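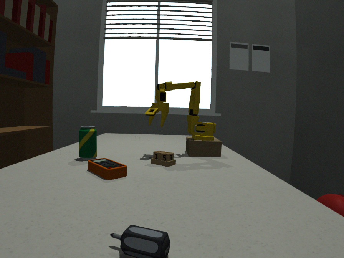
Growing Lantana From Cuttings in a Cold Climate

Hashini Sheikh has kept the same lantana plants going for nine winters in a part of the country where the ground freezes hard. She sells young plants each spring from a small nursery called Skilmont, and most of them are grown from her own cuttings. Last season she potted up 666 of them.

She started with one plant in a hanging basket. "I bought it in June, and by the fall I didn't want to throw it out," she said. "I brought it into the garage and forgot to water it until New Year. It came back from two of the old stems."

Lantana is a woody shrub where winters are mild. In colder areas it is mostly sold as an annual, and a hard frost will kill the top growth. Sheikh takes her cuttings in late summer, well before the nights turn cold.

"People wait too long. They wait until the forecast says frost and then they run out with scissors. By then the stems are hard and full of flowers, and they root slowly or they rot."

She looks for side shoots with no flower buds, four inches long, and cuts just under a pair of leaves. The lower leaves come off. If the ones left are large, she cuts them in half. The mix is half perlite and half peat, watered and drained before the cuttings go in.

Does she use rooting hormone? "On lantana, sometimes. I've done trays with and without, and I'd say it saves a few days. If you don't have any, go ahead anyway."

The trays stay at 70 degrees, out of direct sun, under a clear lid that she lifts every morning. Rooting takes three to four weeks. After that, each cutting gets its own small pot and a cooler, brighter spot for the winter.

Iason Vasilakis, who runs the growing side of the nursery with her, handles the plants from that point. He waters very little between November and February.

"I let the top inch dry out, then I give it another day or two," he said. "The leaves may drop some. As long as the stem is green when you scratch it, leave it alone."

Whitefly is the main trouble indoors. Vasilakis hangs yellow sticky cards over the benches and checks the undersides of the leaves weekly. When he finds them he uses insecticidal soap, three rounds, five days apart. One winter he skipped the last round and lost 111 plants. "They looked clean. The eggs were still there."

In early March he pinches the tips to make the plants branch, and does it again three weeks later. Feeding starts after the first pinch, at half strength.

Both growers warn that the leaves and the unripe berries are poisonous to people, pets and livestock. Sheikh wears gloves because the leaves give her a rash, and she puts a note about the berries on every tag.

The plants go outside once nights stay above 50, in shade for the first few days. Sheikh puts her own along the south wall of the house, in full sun, and waters them deeply once a week unless it rains.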